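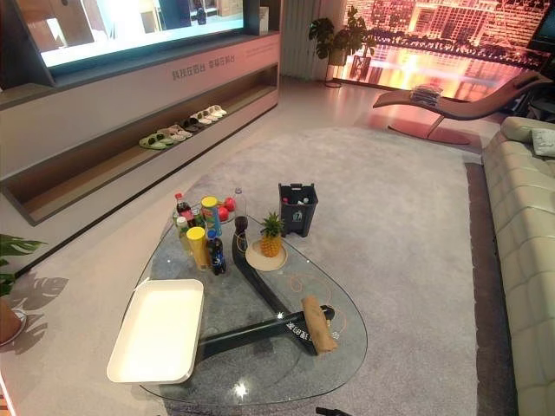
By Amândio Fonseca
Set-up guides > Mavora printers > Part 2: Getting the printer onto your network
Last touched in March

Okay, so by now you've got the Mavora out of its box, the tape is off, and you've run the alignment page from Part 1. If you haven't done the alignment page, go back and do it. I'll wait! Everything below assumes the printer can already print something on its own with no computer attached.

I've set this model up more times than I'd like to admit, first for my own desk and then for pretty much everyone in my family, and the paper guide that ships with it skips a few steps. So I wrote down what I do, in the order I do it.

What you need before you start

Your Wi-Fi name and password, written down somewhere you can read them (the printer screen shows capitals and lowercase in nearly the same size, so neat handwriting helps).
The gray USB cable, even if you plan to print over Wi-Fi.
A computer with the old printer's software already removed. See the note right after this.

NOTE: If you had a Wundidov printer on this computer before, uninstall its print manager first and restart. The two programs both want to be in charge of the print queue, and the Wundidov one usually wins. I lost an entire Wednesday evening to that.

Joining the Wi-Fi

1. Turn the printer on and let it finish its noises. There's a long grinding one near the end that sounds bad and is fine.

2. On the printer's screen, press Menu, then Network, then Wireless Setup.

3. Pick your network from the list. If your router puts out two networks with similar names, pick the 2.4 GHz one. The Mavora can't see the 5 GHz band, so if only one name shows up, you're already in the right place.

4. Type the password. The arrow at the bottom left switches to numbers and symbols, and you have to press it again for each symbol, which gets old fast if you're a long-password person like me.

5. Press OK and hold on for the blue light. Blinking means it's still trying, solid means it's connected.

6. Go back to Network and press Print Status Page. Keep this page! You'll want the line marked IP Address later on.

CAUTION: Don't turn the printer off while the blue light is blinking. It saves the network settings at that point, and if you interrupt it you may have to do the full reset at the end of this part.

If you get error 103

Error 103 means the password was rejected. Nine times out of ten it's a typo, so try it again slowly. If you're sure it's right, check whether your router is set to WPA3 only. This printer wants WPA2, or the mixed setting that allows both. Change that on the router, give it a minute to restart, and repeat from step 2.

Installing the driver

There are two versions of the driver, and the download page doesn't do a great job of telling you which is which.

The Basic driver prints and that's it. The Full package prints, scans, shows ink levels, and puts a little icon by your clock. I use the Full package on my main computer and Basic everywhere else (my laptop is old and cranky and does not need another icon).

1. Leave the USB cable unplugged for now. I know, I told you to have it handy. We'll get there.

2. Download the package for your system and open it. If your computer asks whether you trust the file, check that the publisher name is spelled right and then say yes.

3. On the second screen, choose Custom, even if Recommended is already highlighted. Recommended also installs Clotwood, a photo album program that starts every time you turn on the computer. Uncheck it unless you want it.

4. When it asks how the printer is connected, choose Wireless. The installer will go looking.

5. When your printer shows up, check that the last characters of the name match the ones on your status page, then click Next. This matters if you live in an apartment building, where a neighbor's printer can show up in the list too.

6. Let it print the test page. You should get a color bar across the top and some text underneath.

NOTE: If the installer can't find the printer, click Enter Address and type in the IP address from your status page. Put the dots in yourself. If that doesn't work either, click Back, choose USB, and plug in the gray cable when it tells you to. Once the install finishes you can open the printer's settings, go to the Connection tab, switch to Wireless, and unplug the cable.

Over 1,897 words of license agreement will go by somewhere in the middle of all this. I pasted it into a word processor once out of curiosity. The bit worth reading is the section on usage reports, and you can turn those off under Settings, Privacy after you're done.

Stopping the address from changing

This step is optional, but please do it. Routers like to hand out new addresses every so often, and when that happens your computer goes on sending pages to the old one and tells you the printer is offline.

1. Log in to your router's settings page.

2. Find the list of connected devices and look for the printer. Mine showed up as "Eglītis" because that's the name I gave it. Yours will probably be MAVORA followed by a string of letters.

3. Choose Reserve Address, or Static Lease, or whatever your router calls it. They all have their own word for it.

4. Save, then turn the printer off and on again.

5. Print another status page and make sure the address matches the one you reserved.

If you want to rename the printer too, it's under Network, Device Name. You get 17 characters, no spaces. Accented letters do work on the screen, but one of my older computers turned the ī into a question mark, so stick with plain letters if you've got a mix of machines.

Scanning to a folder

You need the Full package for this one. Open the icon by your clock, choose Scan Settings, and pick a folder. I'd make a new one just for scans, because the file names are only numbers and they get lost quickly in Documents. Then press Scan on the printer, pick your computer's name, and press Start.

If your computer's name isn't in the list, the firewall is probably blocking it. Open your firewall settings, find the scan program, and allow it on private networks. Leave public networks unchecked.

Full network reset

Only do this if you're well and truly stuck. It wipes the Wi-Fi settings and the device name but leaves the ink counters and alignment alone.

1. Turn the printer off and unplug the USB cable if it's in.

2. Hold down the Cancel button and turn the printer on while you're holding it.

3. Let go when the screen says Ready to Reset.

4. Press OK, then start over from "Joining the Wi-Fi."

CAUTION: If the screen says Service Mode, you've held the button too long. Don't press anything else in there. Turn it off at the power button and try again.

Part 3 covers paper settings, envelopes, and the two-sided printing option that is hidden in a different place on every system.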